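How does an office chair work?

Runwood Kids - the How Stuff Rolls page

OK so you have definitely sat on one of these. Maybe at the library, maybe at a grown-up's desk when they went to get coffee. And you spun. Everybody spins. But what is going on under there? Quick tour, let's go.

Start at the bottom - the feet

A kitchen chair has 4 legs. Most office chairs have a base shaped like a star, with five arms poking out. Each arm is called a spoke, same word as on a bike wheel. Why five? Tipping. Lean over on a chair and your weight goes out past the middle. If it goes out past the feet - crash. With five spokes there is nearly always a foot close to where you're leaning. Smaller gaps, fewer bumped heads.

The wheels

They have a special name: casters. A caster can roll AND swivel, so it turns to face whichever way you push. Shopping carts have them too (and yes, one always squeaks).

On a smooth floor a chair rolls with just a little push. On thick carpet, not so much. The wheels sink in and the carpet pushes back. That push-back is called friction. Try it: roll a toy car on the floor, then on a rug. Wich one goes farther?

The up and down part

Under the seat is a tube with gas squashed inside it. Pull the lever while you're sitting and your weight pushes the seat down. Stand up, pull it again, and the gas pushes the seat back up. Pssshhh. It's called a gas lift. Don't ever take one apart, the gas is squashed really hard.

The back

Some chairs have a back made of mesh, a sort of net pulled tight. Air goes through the little holes so your back doesn't get sweaty in July. The net gives a bit when you lean on it. And a lot of backs are curved, just like your spine, which has a curve in it too - run your hand down your lower back and feel.

The black mesh chair in the middle of the floor has most of what we've talked about: curved back, padded armrests, five spokes, casters. The man over on the left is leaning way back in his, legs stretched out, looking at his phone. Comfy! But not how you'd sit to do your homework.
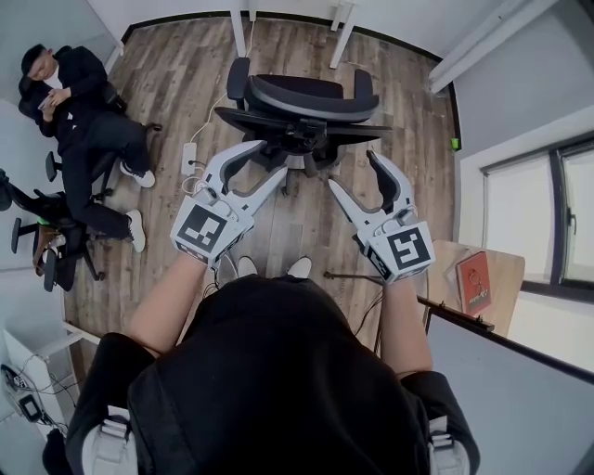

How to sit in one

Bottom all the way back in the seat. Feet flat on the floor. If your feet dangle, lower the seat, or use a box as a foot rest. Arms on the armrests, shoulders floppy. Then get up and move about every so often, even the best chair gets boring for your body after 60 minutes.

Spinning - the rules

Ask first. One person at a time. Fingers and shoelaces in. No standing on the seat, ever, it rolls and it spins and you will too.

Words to remeber

Caster - a wheel that rolls and swivels
Spoke - one arm of the star base
Friction - the rubbing that slows things down
Gas lift - the tube that moves the seat up and down

Next up: why do doors have hinges?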